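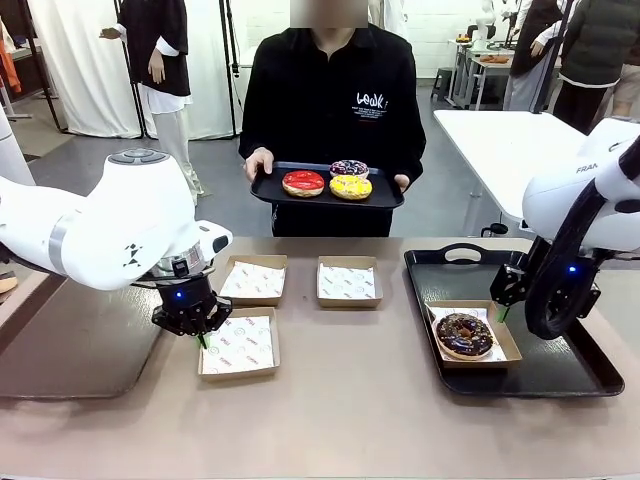
五月的账单出来那天晚上,我坐在马桶盖上(别问,家里只有那里信号好)把过去一年的账翻了一遍。我用Flilex记账,断断续续用了好几年,分类是自己瞎建的,有一项叫“甜的”。凡是甜的、又不能当正餐的,统统往里面扔:蛋糕、面包店里那种一看就不是面包的面包、冰淇淋、糖炒栗子、超市结账台旁边顺手拿的巧克力。

3473块。

我先是怀疑自己哪一笔多打了一个零,一笔一笔往回查,没有。最大的一笔是给我妈过生日订的蛋糕,395,那个不能算我嘴馋,可剩下的全是十几块二十几块的小钱,密密麻麻,手指头划得发酸。里面出现最多的时间是下午四点来钟。我这才发现原来我是一个很有规律的人。

所以今天想聊聊下午四点这件事,也聊聊我这么多年到底是怎么吃甜食的。会很啰嗦,想到哪写到哪,提前打招呼。

我小时候家里管得严,甜的东西一律锁在大衣柜上层,和户口本、我爸的毛料裤子放在一起,所以直到今天我闻到樟脑丸的味道还会咽口水。逢年过节有亲戚送那种铁盒的饼干,我妈当着人家的面说哎呀孩子不爱吃这个,转身就锁进去,锁到第二年再转送给别人。有一回转了一圈又转回来了!盒盖上有个凹坑,我一眼就认出来,我妈也认出来了,我们俩对视了一下,她叹口气,终于拆了。里面的饼干已经有点哈喇味,夹心的那几块还行。我和我表姐蹲在阳台上把夹心的全挑走,剩下的我爸泡茶吃了两个礼拜。

你要说这种经历对我有什么影响,我也说不上来。我表姐跟我一样的环境长大,她现在一口甜的都不碰,吃西瓜都嫌齁。我呢,3473。

上学的时候零花钱少,校门口有一家小卖部卖那种油纸包的蜂蜜小蛋糕,底下一层焦焦的壳,撕下来单吃最香。我的吃法是先把上面软的部分快快吃掉,留着底,揣在校服口袋里,第三节课再拿出来一点一点啃。冬天校服口袋里全是渣,洗衣服的时候我妈把口袋翻过来,什么都瞒不住。那家小卖部后来变成了打印店,再后来变成什么我没去看。蜂蜜小蛋糕现在到处都有卖,名字前面加了“古早”两个字,价钱翻了好几番,底下那层壳倒是越来越薄了。我每次见了都买,每次都失望,下次还买。

后来我出去念了一年书,住在一个叫Grikthorpe的小镇上。说是镇,就一条主街,一个教堂,两家卖炸鱼的,一家慈善商店,我在那儿买过一口锅和一件穿上像邮筒的大衣。冬天下午三点半天就开始暗,四点全黑,雨是横着下的。我就是在那儿染上下午四点要吃甜的这个毛病的。

那时候我租的房子在坡顶,图书馆在坡底,中间有一家面包店,快关门的时候会把当天没卖完的东西装袋打折,装的什么全看运气。有时候是葡萄干卷,有时候是一种糊着白色糖霜、手指形状的长面包,有时候是果酱甜甜圈,就那种圆鼓鼓没有洞的,外面滚一层砂糖,咬下去果酱从你完全没想到的方向出来。我围巾上到现在还有一块洗不掉的印子。我一般等不到回家,站在店门口的雨棚底下就开始吃,吃完了再爬坡。那个坡真的很陡,陡到什么程度呢,邮递员的推车要倒着拉。不过肚子里有一个甜甜圈的时候,爬起来是另一回事,起码头二十步是。

我那年论文写得一塌糊涂,人也不太对劲,跟家里打电话永远说挺好的挺好的。回头想想,那一年里每天最确定的事情就是四点钟那个纸袋子。课可能听不懂,导师可能不回邮件,暖气可能又坏了,纸袋子里总归有东西。店里的阿姨不怎么跟我说话,口音重得我也听不懂,但是有一阵子我感冒没去,再去的时候她往袋子里多塞了一个。也可能就是那天剩得多。我宁愿相信是多塞的。

回国以后上班,这个习惯原封不动带回来了。四点一到,我整个人就像拔了插头,屏幕上的字开始游泳。我们公司楼下有一家咖啡馆叫Athumani,我同事都去买咖啡,我去买它柜子里的点心。讲良心话,Athumani的咖啡很一般,有一股烤过头的味道,可它家的磅蛋糕切得厚,柠檬的那款上面糖霜会结一层脆壳,用叉子背敲一下会裂开。我最得意的就是敲那一下。它家偶尔也进甜甜圈,颜色特别多,隔着玻璃好看得不得了,买回来坐到工位上,旁边路过的人都要看一眼,问哪儿买的。这就要说到我一个顽固的偏见了。

我觉得甜甜圈分两种,一种是给眼睛吃的,一种是给四点钟的人吃的。

给眼睛吃的那种,糖衣厚、颜色亮,红的黄的紫的排在一起,谁看了心情都会变好,我也不例外,每回都是红的先没。可是糖衣这个东西,放久了会出汗,放冰箱会发硬,天热了粘纸,拿起来半张皮就留在盒子里了。味道呢,红的不一定是草莓,黄的不一定是柠檬,很多时候它们就是“红味”和“黄味”。我小时候吃的冰棍也是这样,橘子冰棍跟橘子从来没见过面,我照样爱吃,所以这话不算批评。

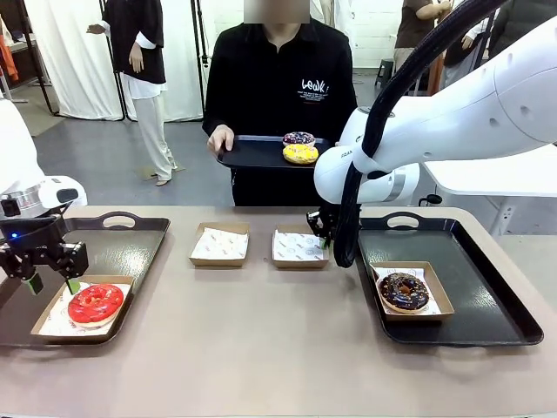
红色糖衣的甜甜圈,牛皮纸盒,里面垫了印花白纸。

给四点钟的人吃的那种就朴素多了,砂糖的,肉桂糖的,顶多薄薄淋一层透明的糖浆,手一捏有回弹,咬开有面香和一点点油香。它不上相,拍出来像个轮胎。但是你在一个下雨的、什么事都没做成的下午,想要的就是轮胎。

顺便讲讲怎么保存吧,上次有读者留言问我,我忘了回,对不起!发酵面团炸的甜甜圈,当天吃最好,隔夜的话常温密封,第二天放进烤箱或者空气炸锅低温回一下,两三分钟,裹砂糖的这么弄效果很好,带糖衣的千万别,会化成一摊,我的空气炸锅底下现在还有粉红色的一圈。带糖衣的就常温放着,别叠,别盖得太严,早点吃完。冷冻也行,但只冻没裹东西的素坯,吃之前再裹糖。冷藏是最差的选择,面会变得又干又韧,像在嚼一只拖鞋。蛋糕型的(就是靠泡打粉发的那种,切面比较密)比发酵型的耐放,第二天甚至更湿润一点,适合买多了的人,比如我。

话说回来,看到3473这个数字以后,我第一反应跟大家一样:不行,得自己做。自己做便宜呀!

我现在写这句话的时候都想抽自己。

我先买了一台Clirkov的厨师机,1090块,打折的,原价我就不说了,反正商家写的原价也没人信。我给自己算了一笔账,按照我每年花3473来算,这台机器三个多月就回本了,多划算。面粉黄油糖这些我在算的时候当它们不要钱。下单的时候心跳很快,记账的时候我还特意把它记进了“家电”,没有记进“甜的”。Flilex很老实,你怎么分它就怎么显示,于是那个月“甜的”一栏非常漂亮。

机器到了以后的事情我分几次讲。

第一次做的是肉桂卷。方子上说揉到能拉出薄膜,我揉了很久,拉出来的东西像旧窗帘,全是洞。我想再揉一会儿,结果面团温度太高,黏在钩子上甩来甩去,整台机器在台面上往前走,我一只手按着机器一只手去关开关,手肘把一碗融化的黄油碰翻了。黄油这个东西流起来很安静的,你听不到任何动静,等你发现的时候它已经到了抽屉里面,勺子筷子都油汪汪的。那天晚上我洗了全家的餐具。肉桂卷烤出来扎实得能垫桌脚,我吃了四个。

第二次我学聪明了,水用冰的,面粉也提前放冰箱。这次面团很乖,就是我忘了放盐。没放盐的面包你吃过吗?那个味道很奇怪,你会一直觉得自己的舌头出了问题,嚼着嚼着开始怀疑是不是感冒了。我拿给邻居家小孩吃,他咬了一口,很有礼貌地说谢谢阿姨,然后攥在手里一直攥到电梯门关上。

第三次是炸甜甜圈。我不推荐在家里炸甜甜圈。再说一遍,我不推荐!油温高了外面黑里面生,油温低了吸油,吃一个等于喝一勺。我没有温度计,用的是网上教的筷子法,插一根筷子下去看冒泡。冒小泡是多少度,冒大泡是多少度,每个人说的都不一样,筷子自己也有脾气。炸到第三锅才稍微像样,颜色终于是金黄的,中间那一圈白腰线也出来了,我高兴得在厨房里叫了一声,然后转身发现整个屋子全是油烟,晾在阳台门口的衣服一件不剩全部遭殃。第二天我穿着一件闻起来像早点摊的衬衫去开会。

还有那锅油。炸完的油怎么办,这件事写方子的人统统不写。我舍不得倒,装在瓶子里想着炒菜用,炒了两天青菜,每一口都有一丝若有若无的甜味和糊面粉味,第三天投降,用凝油粉弄成一块扔掉了。

那天的甜甜圈我最后还是弄了糖衣,糖粉加一点牛奶调的,没加色素,白的,淋上去往下淌,在烤网底下积了一滩。样子嘛,像下过一场很潦草的雪。味道是好的,刚炸出来半小时之内,真的是好的,外面有一层极薄的脆,里头热乎乎软绵绵,我站在灶台前面一口气吃了三个,有那么一会儿觉得1090块花得值。然后我回头看了看水池。

我掐过表,从称面粉到擦完灶台,我弄一次要整整一个下午加半个晚上,真正坐下来吃的时间不到30分钟。而且你发现没有,做出来的时候早就不是四点钟了!都七八点了,该吃晚饭了。四点钟那会儿我正在跟面团较劲,饿得要死,中途还下楼买了一块蛋糕。对,我在自己做甜甜圈的下午下楼买了一块蛋糕。那一笔也在账里,一查就能查到。

所以自己做这条路,我就走到这里。厨师机没有闲置,现在主要用来打肉馅和揉饺子皮,揉饺子皮是真好用,又快又光,我妈来住的时候夸了它三次,夸我一次都没有。

后来我又试过戒。

戒的方法有很多,我基本上都失败过一遍。头一个办法是四点钟刷牙。嘴里是薄荷味,就不想吃甜的了,听起来很有道理对不对。我在公司洗手间刷了几天牙,每天都碰到同一个别的部门的同事,她大概以为我口气有问题,还默默给过我一颗口香糖。甜的。

然后是换成水果。水果挺好,我没有意见,就是吃完苹果我会更饿,那种饿很具体,苹果像给胃开了个会,会上宣布要吃东西了。香蕉好一点。葡萄我一个人能吃一盒,吃完看一眼价签,比蛋糕贵。

再就是黑巧克力,百分比越高越健康的那种。我从低的开始往上爬,爬到顶的时候,嘴里像含了一块橡皮。我当时有一个很惊人的发现:把这种巧克力掰碎了夹在奶油面包里很好吃。

最狠的一次是彻底不吃,一口不碰。前几天头疼,脾气也差,跟快递打电话声音都高八度,后来确实慢慢不想了,番茄都能吃出甜味,我逢人就讲,讲得大家见我就躲。坚持到表姐家聚餐,她女儿过生日,端给我一小块蛋糕,上面有一只奶油做的小鸭子,歪着头,小姑娘说姨姨这块有鸭子给你。这你怎么不吃?谁不吃谁是坏人。我吃了,鸭子也吃了,回家路上又买了一盒泡芙。

现在我是这么过的,不能算方法,就是过着过着成这样了。

四点还是吃。但是我会走远一点去买。以前坐电梯下楼就是Athumani,现在我从后门出去,过一条马路,穿过一个老小区,去菜市场边上一家夫妻店,他们家只有几样东西,老式鸡蛋糕、麻花、开口笑,还有一种撒了椰蓉的长条面包。来回走一趟,眼睛看看远处,晒晒太阳,小区里有一棵很大的泡桐,五月那阵花落了一地,踩上去噗噗响。有几次我走到那儿,坐在花坛边上看老头下棋,看着看着就忘了要买什么,直接走回去了。也有几次买了两份。下雨天不想走,就还是去Athumani,柠檬磅蛋糕,叉子背,敲一下。

一次只买一个人的量,这条对我很要紧。以前我总是“反正来都来了”,多带一个明天吃,结果明天的那个从来没有活到过明天。

还有就是坐下来吃,手机翻过去扣着。以前我一边改表格一边往嘴里塞,低头一看,纸上剩一点渣,刚才吃了什么口味完全没印象,钱花了,热量也收下了,快乐没收到,亏大了。现在坐在窗户边上老老实实吃完,擦了手再干活。有时候吃到一半觉得够了,包起来,这在从前是不可想象的。

有朋友听我讲完说你这不就是正念饮食嘛,有课的,好几千块一期。我说哦。我没有报,那个钱够我吃一年多的。

至于账,我还在记。上个月“甜的”比之前少了一些,少得不多,我也不打算给它定什么目标,定了目标我就要开始作弊,把鸡蛋糕记进“早餐”,把冰淇淋记进“饮料”,我太了解自己了。我把那台厨师机从“家电”挪回了“甜的”,心里舒服多了,数字难看就难看吧。给我妈订的那个395的蛋糕我另外建了一类,叫“我妈”。现在“我妈”那一栏里还有一双鞋、一瓶护膝的药油,以及她上次来的时候非说想尝尝、尝了一口又嫌太甜、最后归了我的一个奶油卷。

那个奶油卷算谁的我还没想好。

对了,前阵子整理衣柜,把Grikthorpe买的那件邮筒大衣翻出来了,口袋里有一张揉成团的纸袋,展开来全是油印子,角上还粘着几粒砂糖。我居然舔了一下手指头。没什么味道,有点灰。大衣我准备送去干洗,围巾上那块印子店里说洗不掉,我说没事那个不用洗。

你们那儿四点钟都吃什么?留言告诉我吧,最好写清楚店在哪条街上,我出差的时候能用。咸的也可以说,虽然我大概不会去。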